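Marchand Tableware Rental
Frequently Asked Questions

Ordering

How do I place an order?
Fill in the order form on the Rentals page or call the shop between 9 a.m. and 4 p.m. We need the date of the event, the delivery address, the number of guests and a list of the pieces you want. You will get a written quote by email. The order is not confirmed until you reply to the quote and pay the deposit.

How far ahead should I book?
Four weeks is enough for most of the year. For December, book by the end of September if you want more than 100 place settings in one style. Small orders can often be filled the same week.

Is there a minimum order?
The minimum is $98 before delivery. Pickup orders at the shop have no minimum.

Can I change the quantities after I have paid the deposit?
You can add pieces at any time if they are in stock. You can remove pieces up to seven days before the event. After that the quantities are fixed, and we bill for what was reserved.

Can I see the plates first?
Come by the shop during opening hours. One of each style is on the sample shelves, and you are welcome to bring your own linens and set up a place on the counter. Sample loans to take home are free for three days with a credit card on file. Most people borrow a dinner plate, a side plate and one glass.

Styles and stock

What plate styles do you carry?
Three lines at the moment. Tarnis is round, white and plain, and comes in every size from bread plate to charger. Rovent is round with a wide gray rim. Kadham is square, and comes in white, black and dark brown. Bowls are available in Tarnis and Rovent only.

How many of each do you have?
Tarnis is the largest line, with 1398 dinner plates. There are 856 Kadham plates across the three colors and both sizes. Rovent quantities change often, so ask when you request the quote.

Can I mix styles in one order?
Mix them however you like. Each style is packed in its own crates and has to go back in the same crates. A common combination is Tarnis for the main course and small Kadham plates for dessert or fruit.

Do your older plates match the newer ones?
The white ones do. Dark brown Kadham plates from the first batch are a little redder than the later ones, and the difference shows when two are side by side in daylight. We fill each order from a single batch where we can. If your order is too large for that, the quote will say so and you can decide which tables get which.

Do you rent tables and linens?
We rent linens in white, ivory and charcoal. We stopped renting tables two years ago.

Delivery and pickup

When do you deliver?
Deliveries go out the day before the event, between 10 a.m. and 3 p.m. Ghislain Lavoie plans the routes and will call with a two-hour window. Events on a Sunday are delivered on Friday.

Will the driver carry the crates upstairs?
Delivery is to the ground floor, or to any floor with a working elevator. A loaded crate of dinner plates is heavy. If there are stairs, tell us when you order and we will add a second person and a stair fee to the quote.

What if there is no one at the address?
Crates are not left outside. The driver waits 15 minutes and then goes on to the next stop. A second trip is charged at the full delivery rate.

Can I pick up the order myself?
Pickup is at the side door, from 1 p.m. the day before your event. Bring a vehicle with a flat floor and enough room to keep the crates upright. Crates can be stacked three high.

Setting out food

Are the plates ready to use when they arrive?
They are washed and dried before packing. A quick wipe with a clean dry cloth takes care of any dust from the crate.

Can I put hot food on them?
All three lines take hot food. None of them should go in an oven, under a broiler or over a burner. Food warmers are fine up to the low setting.

Can I cut on the plates?
Ordinary table knives are fine. Please do the carving and slicing on a board. Serrated blades leave gray lines on the white plates and pale lines on the dark ones, and these do not always come off.

What goes well on the dark square plates?
Anything with a strong or light color of its own. Tomatoes, strawberries, orange slices, soft cheese and pale cakes all stand out well. Dark bread and chocolate tend to disappear, so put a paper doily or a folded napkin under them. Leave some space between pieces. A square plate with five small tomatoes on it looks better than one with fifteen.

How do I keep round fruit from rolling?
Place each piece stem side down if it will sit that way, and start in the middle of the plate. Cherry tomatoes can be halved and laid cut side down. For apples and full-size tomatoes, use the larger Kadham plate and keep the fruit in a single layer.

Should square plates be set straight or on the diagonal?
Either one works. At a place setting, straight is easier, and the flatware lines up with the edge. On a buffet, serving plates are often turned so a corner points at the guests. Choose one way and do the whole table the same.
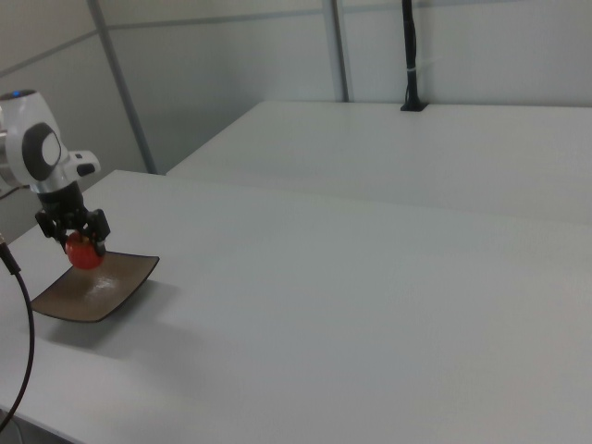 How much space should I leave between serving plates on a buffet table?
Leave a hand's width between plates, and twice that where guests will be putting down tongs or spoons. On a table against a wall, keep the plates in one row so people don't have to reach over food. If the table is open on both sides, two rows are fine, with the tall pieces in the middle.

Returns and cleaning

Do I have to wash everything?
Scrape and rinse is enough. We wash everything again when it comes back. Food left to dry on the plates for more than a day is charged as extra cleaning, by the crate.

Can I use my own dishwasher?
You can for Tarnis and Rovent. Please rinse Kadham plates by hand in warm water with ordinary dish soap. Do not use scouring pads or powder on any of the lines.

There are water spots on the dark plates. How do I get them off?
Wipe with a damp cloth and a few drops of white vinegar, rinse, and dry right away with a soft towel. Do this before guests arrive if the table is near a window, as spots show more in side light. You don't need to remove them before returning the plates.

How should I pack the crates?
Plates go in on edge, with one of the gray felt sheets between each pair. Do not lay them flat. Glasses go in upside down, one to a compartment. There is a packing card inside the lid of each crate. Put the felt sheets back even if they are dirty.

What happens if something breaks?
Tell us when you return the order. The first two broken plates on orders of 50 or more are not charged. After that, each piece is billed at the replacement price on your quote. Chips count as breakage. Put broken pieces in a box or paper bag, separate from the rest of the crate, and send them back with the order so we can check the count.

I found one of your plates a week later. What do I do?
Bring it in or mail it. If you have already been billed for it as missing, we refund the charge when it arrives, up to 30 days after the event.

Payment and contact

How much is the deposit?
The deposit is 25 percent of the quote. The balance is due on delivery or pickup, by card or bank transfer. We do not take checks from first-time customers.

What if my event is canceled?
The deposit can be moved to another date within 12 months. It is refunded in full if you cancel more than 30 days ahead.

Who do I contact?
For quotes and stock, ask for Noémie Melnyk. For deliveries, changes of address and late returns, ask for Ghislain Lavoie. Invoices are handled by Rosaire Lachance, mornings only.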